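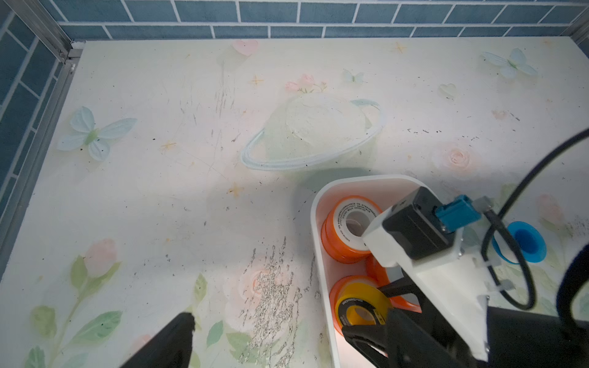
How many demonstrations does the small arm need before it can pick a roll of tape out of a tray on its own? Going by August so far, 70 gets us a policy that reaches well and grasps badly, and 120 gets us one I'd be willing to show to Nadiia without crossing my fingers.

Sunday, a quiet afternoon in the lab, so I have time to write this up properly for once. Stepan retrained on the full set of 120 last night and we ran it against the 70 checkpoint, same starting poses, wrist camera only. The older one still likes to close early. It comes down nicely over the tray and then shuts its fingers a little high, and on the orange rolls that lie partly on top of one another it gets muddled about which one it wanted – poor thing, I do sympathize. The new one waits longer and corrects sideways before closing, and it let go of the wrong roll and tried again, which I don't believe we ever taught it on purpose. Lukian thinks it picked that up from Uliana's sessions, as she tends to fumble and recover instead of stopping the recording. If he's right, we owe her cake.

The blue roll outside the tray is still a weak spot. In 6 trials with it as the target the arm went for the tray first in 3 of them. I'd like to see what happens if we add more recordings with the target out on the tabletop, to the right of the tray, before anyone starts touching the network.

Ivan asked whether the printed butterflies and flowers on the table bother the policy. I don't know yet! We have the Rilulia runs on a plain surface to compare with, but the lighting was different there, so please don't read too much into those numbers.

For tomorrow: rerun the blue roll with the tray shifted left, save the failed grasps in their own folder (Stepan, the Dadton drive is nearly full), and recheck the finger zero before the first run.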